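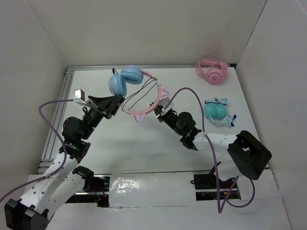
Conservação e Acondicionamento de Objetos Correntes
Unidade 6 — Auscultadores de arco: exame, limpeza e arrumação
Apontamentos de apoio às aulas práticas

1. Âmbito da unidade

A presente unidade trata dos auscultadores de arco, isto é, daqueles em que duas conchas almofadadas são unidas por uma banda que passa sobre a cabeça. Incluem-se os modelos decorativos, com orelhas de gato ou outros apliques fixados no exterior da banda, cada vez mais frequentes nos espólios escolares e nas coleções de objetos do quotidiano. Os auscultadores intra-auriculares são tratados na Unidade 7.

Pressupõe-se o conhecimento da Unidade 2 (fichas de inventário) e do vocabulário do glossário Aitken, adotado em toda a disciplina.

2. Terminologia

Arco ou banda: peça curva que liga as duas conchas. Pode ser inteiriça ou composta por secções de cores diferentes.
Concha: corpo que aloja o altifalante.
Almofada: anel acolchoado que assenta na orelha ou em torno dela.
Aplique: elemento decorativo fixado à banda. Nas orelhas de gato distingue-se o rebordo do centro, que têm muitas vezes cores diferentes e devem ser registados em separado.
Cabo: condutor exterior. Quando existe apenas um troço curto, regista-se «extremidade de cabo», sem presumir a sua função.

Na ficha, a cor descreve-se pelo tom dominante de cada parte. A expressão «tons pastel» é admitida no campo de síntese, mas não substitui a indicação parte a parte: almofadas azul-claras, banda rosa com secções azul-claras, e assim sucessivamente.

3. Exame preliminar

O exame faz-se antes de qualquer limpeza. O objeto é colocado sobre uma superfície branca e lisa, com boa luz, e observado em pelo menos duas posições: com o arco para cima e com as almofadas voltadas para o observador. Convém abrir ligeiramente o arco, sem forçar, para examinar o seu interior e o percurso de eventuais fios.

Devem ser anotados os seguintes pontos:

a) estado da superfície das almofadas, em particular fissuras, zonas pegajosas e perda de brilho;
b) simetria do arco em repouso;
c) firmeza dos apliques na base;
d) estado dos fios e cabos, sobretudo à entrada das conchas;
e) marcas, etiquetas e números de série, transcritos tal como se leem.

A rotação das conchas verifica-se com uma mão em cada lado. Se uma delas oferecer resistência, interrompe-se o movimento e anota-se o facto.

4. Manuseamento

O objeto segura-se pelas conchas ou pela banda, nunca pelos apliques. As orelhas decorativas são, em regra, a parte mais frágil do conjunto — a sua ligação à banda raramente foi concebida para suportar peso. Do mesmo modo, não se levanta o objeto pelo cabo.

Na passagem de uma pessoa para outra, quem entrega só larga depois de confirmação verbal de quem recebe. Nos modelos com fios à vista no interior do arco, os dedos mantêm-se do lado exterior.

5. Limpeza

5.1. Remoção de pó. Utiliza-se um pincel macio e seco, do topo da banda para as conchas. Os ângulos entre os apliques e a banda são trabalhados com um pincel mais estreito.

5.2. Almofadas. Passa-se um pano de microfibra apenas humedecido em água, seguido de outro seco. O álcool não é permitido nas almofadas de revestimento sintético, por poder ressequir a película exterior.

5.3. Banda e apliques. O procedimento é igual ao anterior, com ensaio prévio numa zona pouco visível quando haja tinta ou brilho aplicado.

5.4. Cabos. Limpam-se no sentido do comprimento, com o pano dobrado e sem tração.

Nenhum líquido é aplicado diretamente sobre o objeto. Terminada a limpeza, aguarda-se a secagem completa ao ar antes do acondicionamento.

6. Acondicionamento

Nas aulas são usadas as caixas Derkemis de fundo raso e os suportes curvos Drurholm, disponíveis no armário da sala. O suporte coloca-se sob a banda, de modo que as almofadas não recebam pressão. Os apliques ficam livres e não podem tocar na tampa. Entre as duas almofadas interpõe-se uma folha de papel não ácido — as superfícies brilhantes tendem a aderir entre si após longos períodos de contacto.

O cabo é enrolado em voltas largas e pousado ao lado da concha correspondente. Não se utilizam elásticos. A etiqueta prende-se com fio de algodão à banda e repete o número da ficha.

7. Trabalho prático

Cada grupo recebe um objeto e entrega uma ficha completa, segundo o modelo Warkance, acompanhada de um relatório de 400 palavras sobre o estado de conservação e as opções tomadas no acondicionamento. O lote de estudo está inscrito no inventário sob o número 3248, que deve constar do cabeçalho.

O prazo de entrega termina a 30 de junho. Os trabalhos classificados podem ser levantados na secretaria durante o mês de agosto.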